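Handout 6. Floor coverings: wear, cleaning and replacement
Monday, March 23, 2020

These notes cover the second half of the unit on interior surfaces. Read them with the table of fibre types from handout 4. The worked example at the end uses the same method as the coursework.

## 1. What counts as wear

A floor covering can fail in several ways, and the word "worn" is used loosely for all of them. For this course, keep the following terms apart:

- **Pile loss**: fibre is removed from the surface by abrasion. It can be measured by weight or by thickness.
- **Flattening**: fibre is still present but no longer stands up. It is partly reversible in wool and much less so in polypropylene.
- **Change of appearance**: the colour or pattern looks different, through fading, soiling or shading.
- **Backing failure**: the layer that holds the fibre cracks, stretches or comes away.

Complaints from users nearly always concern appearance. Pile loss tends to be reported late, often when the backing has begun to show. A survey that relies on complaints will therefore record a fault well after it began.

## 2. Soiling

Most of the soil in a building is dry and enters on shoes. Grit is the harmful part. It works down to the base of the pile, where each footstep moves it against the fibre. Removing grit early does more for the life of a carpet than any later wet cleaning.

Barrier matting at the entrance should be long enough for both feet to land on it at least twice. Short mats look tidy and collect very little. A mat that is full of grit passes it on to the next floor, so the mat must be on the cleaning schedule and not only the floor behind it.

Oily soil behaves differently. It binds dust to the fibre and leaves grey tracks along the main walking routes. Vacuuming will not lift it. Detergent will, but any residue left in the pile attracts more soil, and the area may look worse within weeks than one that was left alone.

## 3. Pattern and the hiding of soil

Patterned coverings are chosen for busy rooms on the grounds that they hide marks. The effect depends on three properties of the pattern: the size of the repeat, the contrast between motif and ground, and the share of the surface that is mid-toned. Small repeats with moderate contrast hide spots well. Large plain grounds hide nothing, whatever the motif set into them.

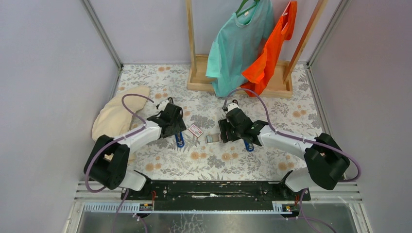 Hiding a mark does not slow wear. Inspectors tend to rate a patterned floor higher than a plain one with the same measured pile loss, so visual grading should always be backed by a thickness reading. Take readings in the walking route and again at the edge of the room, and report the difference between them. A single reading in the middle of the floor has no use on its own.

Pattern also affects repair. A patch in a plain carpet shows as a change of shade. In a patterned one it shows as a break in the repeat, and the spare piece has to be larger to allow for matching. Order the spare with the main stock - dye lots vary, and a later match is rarely exact.

## 4. Worked example: the Jurkudura building

The corridor at Jurkudura was laid with Cledis, a loop-pile tile. The adjoining waiting room has Nyitrai, a cut-pile sheet. Both were inspected in October.

Corridor area: 80 square metres. Mean traffic: 647 passages a day. The test house, Clillitz, gives its results per 1,000 passages, so the daily figure is first divided:

647 / 1,000 = 0.647 units a day

Multiply by the number of days in use to get total exposure, then read the expected thickness loss from the curve for loop pile. Do not use the cut-pile curve for both rooms. Cut pile flattens quickly at first and then levels off, while loop pile loses height at a steadier rate until the loops break.

The survey found that the two tiles nearest the door had lost far more height than the rest. They should be treated as a separate zone. Averaging them into the corridor figure would overstate wear along most of its length and understate it at the door.

## 5. For the coursework

State the fibre, the construction and the backing before giving any readings. Give thickness in millimetres to one decimal place. Mark each reading on a plan of the room, with the walking routes drawn in pencil. Where tiles have been rotated or swapped, say so - a reading from a moved tile belongs to its old position.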